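瓦尔提尼斯市旧帽回收点开放，首批衣帽将送往山区学校

2023年12月16日　本地新闻　文/卡姆兰·塔赫里（Kamran Taheri）

瓦尔提尼斯（Waltirness）市图书馆一层的衣帽回收点于今天上午正式开放。居民可以把家里不再使用的帽子、围巾和手套送到这里，由工作人员检查、清洗和修补以后，再分给有需要的人。回收点由本市的阿米尼（Amini）缝纫社管理，图书馆免费提供房间和用电，开放到今年冬天结束。

缝纫社在十二月初发出通知，请居民先不要把东西放在图书馆门口，等到开放以后再送来。但是通知发出之后，还是有很多人提前打电话询问，所以图书馆把原来的报刊储藏室整理出来，作为临时的存放地方。到昨天晚上为止，缝纫社已经收到3,000件物品，其中帽子最多，手套最少。手套少的原因，据缝纫社说，是很多人家里只剩下一只，不好意思拿来。缝纫社希望居民知道，单只的手套也可以收，羊毛的部分能够拆开，用来补别的东西。

帽子的种类比较多。除了冬天戴的毛线帽以外，也有不少夏天的运动帽和带绳子的户外帽。有的居民问，现在是冬天，夏天的帽子是不是应该留到明年再送。缝纫社的回答是现在就可以送，因为修补需要时间，而且山区的阳光在冬天也很强，学生在操场上活动的时候，有帽檐的帽子比较实用。 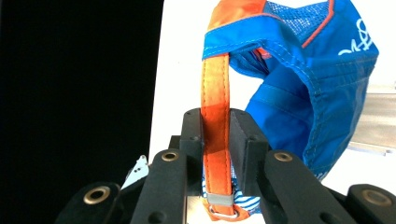 按照缝纫社的安排，每件物品要经过三个步骤。第一步是检查，主要看有没有破洞、发霉，或者缝线松开的地方。第二步是清洗，由市内的古克顿（Gukton）洗衣店负责，洗衣店只收取用水和洗涤剂的费用。第三步是修补和分类，按照大小分成儿童和成人两类，然后装进纸箱。不能修补的东西不会直接扔掉，能用的布料、扣子和带子会拆下来，分别保存。

记者今天上午在现场看到，来送东西的居民以老年人和带孩子的父母为主。一位住在河东区的女士带来六顶毛线帽，她说这些都是她母亲织的，母亲去世以后一直放在柜子里，家里的孩子已经长大，戴不进去了。她考虑了两个冬天，今年决定送出来。她只有一个要求，就是希望这六顶帽子可以送到同一个学校去。工作人员把这个要求写在纸条上，和帽子放在一起。

也有居民是来学习修补的。缝纫社在回收点的里面准备了座位，下午两点以后，任何人都可以坐下来，在缝纫社成员的指导下学习换松紧带、补洞和缝扣子。针线由缝纫社提供，不需要报名，但是十二岁以下的孩子需要有大人陪同。今天的课程内容是怎样给毛线帽收边。从下星期开始，每次课程的内容会提前写在图书馆门口的黑板上。

第一批衣帽计划在十二月底送到锡克德尔（Sikedel）。锡克德尔在瓦尔提尼斯的北面，是一个山区小镇，镇上有两所小学和一所中学。那里的冬天比市区长很多，最冷的时候，学生上学的路上常常结冰。镇上的中学在给缝纫社的信中说，学校并不缺少外套，最缺少的是帽子和手套，因为这些东西小，孩子们很容易丢失，丢了以后家长又不一定马上能够买新的。信中还请求不要按照男生和女生来分类，只按照大小分就可以，这样老师发放的时候比较方便。

运输的问题到上个星期才得到解决。原来答应帮忙的货车因为故障不能上山，缝纫社后来联系了每天往返两地的长途客车，客车公司同意使用车下面的行李空间，分三次把纸箱运过去。如果遇到大雪封路，运输会推迟，但是不会取消。

关于送来的东西有什么要求，缝纫社请居民注意下面几点。衣帽最好先在家里清洗一次，完全晾干以后再送。帽子里面如果写了名字，不用剪掉，缝纫社会用布条盖住。带有金属零件的帽子请不要用洗衣机洗，金属容易把别的衣物刮坏。皮帽和有内衬的厚手套暂时不收，因为洗衣店目前没有合适的设备。内衣、鞋子和被子也不在这次回收的范围里面，需要处理这些物品的居民可以联系市政府的旧物回收电话。

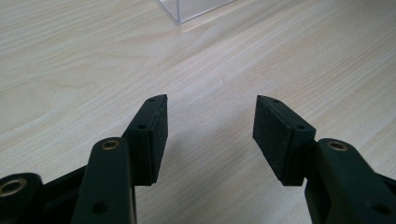 图书馆方面也为这次活动做了一些调整。一层的儿童阅览区保持正常开放，但是下午的故事时间搬到二层，避免声音互相影响。馆内的电梯可以使用，推婴儿车的家长请走东门。阅览区靠里面的几张桌子暂时借给缝纫社，桌面是浅色的木头，木纹很清楚，缝纫社请大家不要把剪刀和针直接放在上面，以免留下划痕。图书馆还提醒，饮料仍然只能在门厅里喝。

对于这次活动，居民的意见基本上是支持的，但也有人提出不同的看法。一位退休教师认为，送旧衣帽是好事，可是不应该让收到的孩子感觉自己在接受别人不要的东西。他建议在发放的时候，由学校统一安排，让每个学生都可以挑选，家里条件好的学生也包括在内。缝纫社表示已经把这个建议转告给锡克德尔的学校，学校还没有正式回复。

另外有居民担心，活动结束以后剩下的东西怎么处理。缝纫社说明，春天的时候会在图书馆门口办一次小型的交换会，剩下的衣帽可以免费拿走，也可以用自己的东西来换。交换会的具体时间还没有确定，要看图书馆门前的道路维修什么时候完成。

回收点的开放时间是上午十点到下午五点，中午不休息，图书馆闭馆的日子不开放。送来的物品数量比较多的居民，请提前打电话到图书馆服务台，以便安排人员帮助搬运。不方便出门的老人可以请邻居代送，也可以在电话里留下地址，缝纫社会在周边街道上门收取，每户最多收两袋。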